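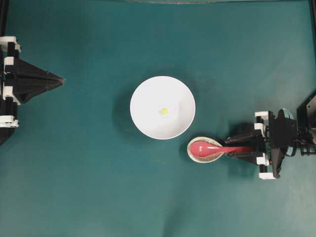 Kamala Shenoy asked that the spoon trials be written up before the tableware order is placed, and in particular whether the pink spoon ought to stay in the set or be replaced by one with a shorter handle.

May 2023
Entered by Sudheer Kandasamy, Trutgate workshop

The arrangement on the teal cover was kept as agreed: the white bowl at the centre, and the small oval dish just below it and to the right, serving as the spoon's resting place. A single small yellow piece was used in the bowl for the placing check. Larger quantities are dealt with in the Feselar entry and are not repeated in this one.

The pink spoon is of the soup spoon pattern, with a deep bowl and a long straight handle. When it rests in the oval dish, the handle reaches well past the rim. Kamala considers this untidy for a table setting and would prefer a dish long enough to take the whole spoon. My own view is that the overhang is useful, as the end of the handle can be taken without touching the dish. The point is left open until the Sipos samples have been looked at.

The speckled dish is satisfactory. Its colour is easily told from the white of the bowl, and it is shallow enough for the spoon to be lifted at a low angle. A deeper dish was tried under the Foltow heading and was withdrawn, the spoon having tipped over the side on 6 occasions.

The cover creases when it is stored folded, and the diagonal wrinkle towards the front has been noted before. It should be kept rolled from now on. The bowl is to be set down clear of any crease - a slight rock was felt when it stood on one during the morning.

Budget: 800 has been set aside for tableware, of which 400 is to be held back until September. The present order is for bowls and oval dishes only, under item 124 in the stores book. Spoons are to be added once the question of handle length has been settled.

To be done: obtain one longer dish for comparison; measure the overhang with both dishes and enter the figures on the facing page; return the spare bowls to the lower shelf. Kamala to confirm that the pale speckled finish can still be had in the same size.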